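Replacing felt pads between demonstration sessions

Flirnlow
Our laboratory records hand-guided demonstrations with a pair of hand-held grippers. The felt on the finger pads has begun to fray. Must it be replaced before further recording?

Plosuvine
Replacement is advised. We renew ours after 700 demonstrations.

Peltetti
Please retain the same felt thickness, and record an open-gap view over a bare tabletop before any change is made. 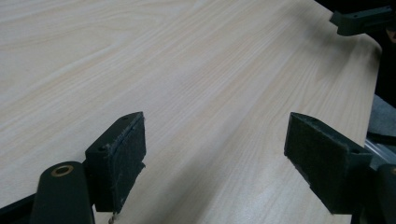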